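Talk notes, Monday evening, Gratbridge library
Keeping a village newsletter going

Say hello, thank Francine Tremblay for the tea and for getting the heating on. Ask who here already does a newsletter. (Wait! I always rush this bit.)

So, I took over the Zatstead newsletter when it was two sheets of A4 and a lot of clip art. We print 348 copies now, one for every door, and I still fold a fair few of them myself in front of the telly.

First thing I got wrong was length. I used to let people send me whatever they fancied, and I once got 900 words on a blocked drain. Very good on the drain, mind you, but it ate the whole back page and the bowls club went mad.
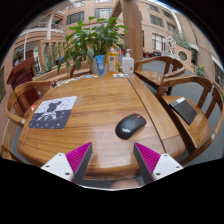

So now there's a limit, 348 copies or not, and I put it at the top of every email I send out. If it's long I ring them up and we cut it together over the phone. People are much nicer about it on the phone than by email.

Next slide, deadlines. Tell them the story about the August issue and the flower show results (keep it short, Francine has heard it twice).

Then the boring bit, layout. I do mine in one sitting, usually starting at 2 and finishing when the dog wants feeding. Same columns every month, same place for the bin days. I tried moving the bin days once. Never again! 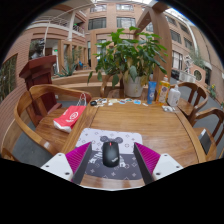

Slide 6: mouse and mouse pad on the wooden table

Paper: pass round the two samples, ask which one they'd rather read in bed. Mention that the thin one jams the printer.

Questions until they want to lock up. Leave the sign-up sheet by the door.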